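Maintenance of the two-arm cell at Dranutum

27/11/2021

Filed under: Workshop, Upkeep

Since May I have been responsible for the care of the small two-arm cell at our Dranutum site. Several readers have written to ask how the maintenance is organized, and the present entry sets out the procedure as it now stands. It replaces the notes I published in the spring, which were incomplete and in one respect wrong.

The cell consists of two arms on a common aluminum rail, inside an enclosure with colored walls. It is used for sorting and stacking tableware. The rail was cut and drilled by Van Acker, and the enclosure was put together in our own workshop. The program that runs the sorting routine is kept at Duren and sent to us when it changes. I do not alter it, and questions about it should go to the colleagues there.

Maintenance takes place after every 70 hours of operation. The counter is read at the end of the day and the figure is entered in the log by hand. When the count is reached, the cell is switched off at the wall, and both arms are lowered and supported before anyone reaches inside.

The first task is the bolts. Each arm stands on a black mounting plate, and the plates are fastened to the rail. My spring notes advised tightening these bolts by feel. That advice is withdrawn. In June the left arm was found to have moved on its plate by nearly 3 millimeters, and every position taught to it had to be recorded again. The bolts are now set with a torque wrench and marked with a line of paint, so that any movement shows at the next inspection.

The second task is the cables. On the upper links they run along the top edge, where they are easy to inspect. At the gripper they are a good deal harder to keep in order. The wiring around the wrist must have enough slack for a full turn, and slack of that kind will catch on things if it is left to itself. I check it for flattened spots and worn covering, then turn the wrist by hand from one end of its travel to the other.

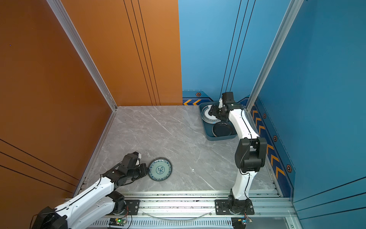
The fingertips come next. They are wiped with a damp cloth and examined for cuts, and a tip with a cut in it is replaced the same day. We use Wollness pads for the cleaning – the plain ones, without detergent. A film of soap on the tips is enough to make a glazed plate slide.

Dust on the rail receives less attention than it should. It gathers in the grooves and works its way toward the bolts. A soft brush and a vacuum with a narrow nozzle will remove it. Compressed air is not permitted inside the enclosure, as the small circuit boards at the front are open and their connectors do not tolerate it well. The vent grille along the bottom is cleaned on the same occasion.

Once the cell is powered again, each arm is sent to its rest position and then through a test of 10 picks with a plate. Both arms must complete the test without a correction. If one fails, the zero position of each joint is checked from the base upward, and the test is run again from the start. The elbow joint of the right arm has been the usual cause of trouble – it was replaced in September and has given no difficulty to date.

The whole procedure requires roughly 19 minutes when no parts have to be changed. Spare fingertips, two wrist cables and a set of bolts are kept in the gray drawer under the bench. Anyone who takes the last of an item is asked to write it on the order sheet.

I have not yet settled on an interval for replacing the wrist cables. The present pair has been in service since September, and I will publish the figure when they are taken out.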